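Bomba centrífuga en contrato de mantenimiento: ¿quién paga el cambio del cierre mecánico?

Publicado en: Bombas, válvulas y servicio técnico
9 de marzo de 2018

Nighat Pirzada
Buenas tardes a todos. Escribo desde una planta pequeña de lavado de envases y pido disculpas por mi español, que no es mi primera lengua. Tenemos dos bombas centrífugas Minhas para el circuito de agua caliente. Desde enero están cubiertas por un contrato de servicio con la empresa Pruteler, modalidad intermedia: inspección periódica, lubricación, alineación y «pequeñas piezas de desgaste».
En la última visita el técnico encontró una fuga en el cierre mecánico de una de las bombas. Lo cambió en el mismo día y el trabajo me pareció correcto. Después llegó una factura de 1.287 euros por el cierre y la mano de obra. Yo pensaba que el cierre era una pieza de desgaste. En el contrato no existe una lista de piezas, solamente la frase que he copiado.
Mis dudas son dos. ¿Es normal que el cierre quede fuera de esta modalidad? ¿Y puedo reclamar, o al firmar el parte de trabajo ya he aceptado el pago? La bomba llevaba unas 3.000 horas de marcha en el momento de la visita, según el contador del cuadro.
Gracias por su paciencia.

tecnico_levante
Normal. El cierre casi nunca entra. Páguelo y la próxima vez pida la modalidad completa.

Clusurum_taller
Hola, Nighat. No estoy de acuerdo del todo con la respuesta anterior. Trabajo en un taller de reparación y yo tampoco soy nativo, así que entre los dos nos entenderemos bien.
Hay empresas que llaman «pequeñas piezas» solamente a juntas, retenes, casquillos y aceite. Otras incluyen el cierre mecánico hasta cierto diámetro de eje. Como su contrato no lleva lista, hay que buscar en otro lugar: las condiciones generales, que suelen estar en un anexo o en la página web del proveedor, y la oferta que usted recibió antes de firmar. En nuestro caso la oferta siempre trae una tabla de alcance, aunque el contrato no la repita.
Sobre el parte de trabajo: mire qué firmó exactamente. Si el parte dice «trabajo realizado conforme», usted confirma que la reparación se hizo. Si dice «trabajo fuera de contrato, a facturar» y lleva su firma, la reclamación será más difícil, pero se puede intentar. Yo escribiría una carta corta con el número de la factura, la frase del contrato entre comillas y la petición de que indiquen por escrito en qué cláusula excluyen el cierre. No discuta todavía el precio — eso viene después.
Hay otra cosa que me preocupa más. Para un cierre en agua caliente, esas horas me parecen pocas. Pida que le devuelvan el cierre viejo y mire las caras. Si están rayadas, hay partículas en el agua; si tienen grietas finas en forma radial, probablemente la bomba trabajó en seco o con poca presión en la aspiración. Sin corregir la causa, el cierre nuevo durará lo mismo, con contrato o sin contrato.

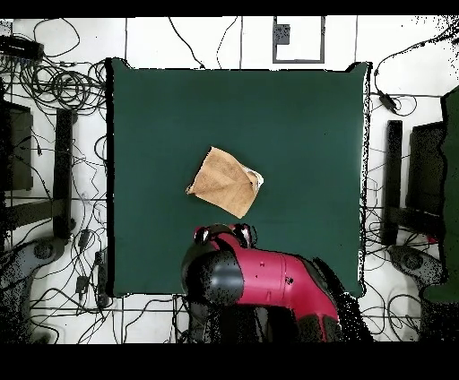
Bolsa de papel arrugada sobre el tapete verde.

En el almacén anote la fecha, el número de la bomba y las horas de marcha junto a la pieza retirada. No limpie las caras con estropajo, por favor.

Nighat Pirzada
Muchas gracias a los dos. He encontrado la oferta y sí tiene una tabla: «cierres hasta 100 mm, material incluido, mano de obra no incluida». Entonces, si entiendo bien, el material no lo debería pagar. El enlace a las condiciones generales da error 404, ya les he pedido una copia. El parte lo firmó mi compañero del turno de noche y dice solamente «conforme».

Clusurum_taller
Lo entiende bien. Adjunte la tabla a la carta y pida una factura rectificativa que separe material y mano de obra. Para el filtro de aspiración nosotros montamos uno Zasum de malla fina, pero primero mire el cierre viejo.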